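Our Little White Table, and Everything That Ends Up On It

Posted 21/03/2022 by Nisreen Khoury

A few of you asked for more of the apartment after I put up the kitchen shelves in October, so I'm finally doing the front room. I say "doing" but I mean the one corner of it I like enough to show people! The rest is still boxes and a rug I can't commit to. So this is a page about one table and the stuff that lives on it, and if that sounds like too little to write about, well, you haven't met me.

I take far too many pictures of this corner. My phone says 736 in the folder, which was 735 this morning, so you can tell how the day went.

The table

White, square, plain as a plate. I got it secondhand off a listing that said "Plasberg style" and I still don't know what that means (if you do, leave me a comment). It cost me 53 dollars and I carried it up the stairs on my own with the legs sticking out in front of me. I'd been looking at a round one from Turnside that was nearly 200 and I'm so glad I waited. The square one goes right up against the wall and you get the whole back edge for standing things on.

It marks like crazy, though. Tea, pencil, the bottom of a hot mug. I wipe it down with dish soap and a soft cloth, and for the stubborn rings I use a paste of baking soda and leave it on while I do something else.

The deer

Black frame, white background, black deer head with the big antlers. My sister thinks it looks like a sign for a hunting lodge. I think it's handsome. I never hung it, I just leaned it against the wall at the back of the table to see how it looked and that was it, it had found its spot. I've tried other pictures there since (a watercolor of boats, a calendar, a very bad drawing of mine) and the deer keeps coming back.

If you're decorating a small corner, I'd say go for one strong black and white thing and stop. I did have a second frame next to it for a while and the two of them just fought.

The red book

Dark red hardcover with a gold emblem on the front. I bought it at Mirkier, the used book place by the bus stop, for the cover and only the cover, and I've read maybe the first chapter. It's a good red! Very deep, goes almost brown in the evening. I like it lying at an angle near the corner. When I line it up with the table edge it looks like somebody is about to give a lecture.

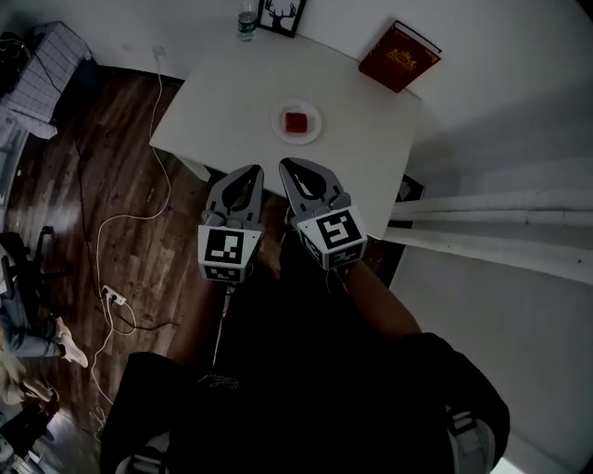
I tried a green one in the same spot last week and went back to the red by dinner. Green just disappears against all that white. The trick with a plain table seems to be one dark color, and then leave some room so you can see it.

The plate and the cube

The round white plate is from a set by Rojanasak, or that's what the lady at the yard sale told me, and there's no stamp on the bottom so I'm taking her word for it. White plate on white table, I know, I know. But put something small and bright in the middle and it wakes right up. I've had a lemon on there, a pair of earrings, a walnut. Lately it's a little red cube, and I love how it picks up the book. It's such a tiny thing and it's the first place your eye goes.

I keep the plate dead center. The book can wander and I don't mind, but when the plate drifts I find myself nudging it back every time I walk by.

The water bottle

Yes, the clear plastic one with the green label, at the back with the deer. A reader named Pauline wrote to say I should "style with a carafe." Pauline, I own a carafe! It's in the cupboard with a chip in it. The bottle is there so I drink some water, and I've sort of come around to the green, it's the only bit of it in that corner.

The floor

I get more questions about the floor than anything I've put on top of it. Brown wooden planks, they came with the apartment, and all I do is sweep and then go over them with a barely damp mop. No polish. I used polish once and skated across the room in my socks.

Cords are the thing I haven't solved. The outlet is up on the white wall, the power strip is down on the floor, and between the white cable and the black one it's a bit of a snake pit down there. I've looked at those boxes you hide a power strip in, and at the clips that stick along the baseboard. If anyone has used the clips on painted walls and gotten them off again without taking the paint along, please tell me how!

What's next

A lamp, I think. Something low that could go at the back without crowding the antlers. And I want to try the whole table turned a little away from the wall, just for a weekend, to see if the room feels bigger or if I only bang my hip on it. More pictures when I've made up my mind about the rug.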